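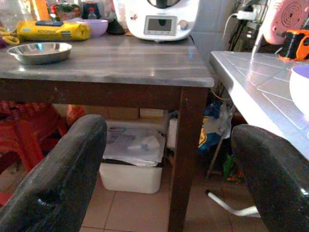

4.2 Collecting demonstrations in a real kitchen

The first half of the project was run on a bench in the Skukley robotics club room, with five plastic cups and a sheet of white card. It was a good place to learn the controls and a poor place to learn anything about homes. The policy trained on bench data could pick up a cup nearly every time, and we were thrilled with it until we moved the cups to a different bench. For the second half we wanted clutter, shiny things, bad light and furniture that had not been arranged for a robot. The club voted to move data collection to the kitchen at Trorkham, the shared house where two of our members were living at the time.

All kitchen demonstrations were recorded by students using the handheld version of the Sleiman gripper. The handheld and arm-mounted versions have the same fingers and the same wrist camera, so a recording made by a person walking through a room can be used to train the arm later. Eleven students took part, most of them in second year, and none had recorded demonstrations before joining the club. Training took one evening in February. Aparecida Teixeira wrote the instructions, which fit on a single page, and she kept rewriting them as questions came in - the version in the appendix is the last one.

Figure 3 shows the wrist view in the kitchen. Both fingers stay in sight at the bottom of the image, and we found this very useful. The network gets a constant reference for where the gripper is, and a student looking over the recordings can see straight away if a finger has been fitted the wrong way around. The table between the fingers has a gray marble-patterned top with light streaks, and the steel dish on it catches the light along its rim. To the right is a white tiled counter with strong glare. Surfaces like these gave our bench-trained policy a lot of trouble, and they are exactly what we had been missing!

Figure 3. Wrist camera view of the kitchen table and the tiled counter, with the two gripper fingers in the foreground.

We made one rule about the room: the person recording was not to tidy it. Students could move the objects named in the task and had to leave everything else as they found it. Early on, several of us broke this rule without noticing, pushing a bottle aside to get a cleaner approach, and those recordings were thrown out. Things under and beside the table stayed too. In Figure 3 there are boxes, a red stool and a bin piled with papers and plastic sheets below the tabletop, and a low camera angle brings all of it into view. Jeferson Trindade argued for cropping the lower part of each image to hide the floor. We tried it on a small batch and the results got worse, probably from losing the table edge and leg as depth cues, though we did not test this properly.

Each session covered one task, such as moving a bowl from the table to the counter or setting a dish down beside a given object. Students recorded until they were tired or the battery ran out. Labels were entered in Pillatell straight after the session, while people still remembered which attempts had gone wrong. We asked for a short plain sentence instead of a code, and the sentences turned out to be a lovely record of how differently people see the same action. "Put bowl next to machine" and "slide bowl right until it nearly touches the cooker thing" were written for the same task by two students standing in the same room.

In total we kept 159 demonstrations from the kitchen. A further 53 were rejected, mostly for moved objects, a thumb across the lens or a start position outside the agreed area. Rejected recordings were stored separately and were not used in any result reported in Section 5. The kept set was combined with the bench data and trained for 1000 epochs on the club's one desktop machine. The same settings were used for the bench-only model so that the two could be compared fairly.

Two limits should be noted. All of the data come from one kitchen, and a policy that does well at Trorkham may do badly in the house next door. Our students also got better as they went - the later recordings are smoother and shorter than the early ones, and task order was not shuffled between people. A new team repeating this work should shuffle it from the first session. We would also suggest recording at different times of day, as nearly all of ours were made after 4 pm when classes had finished.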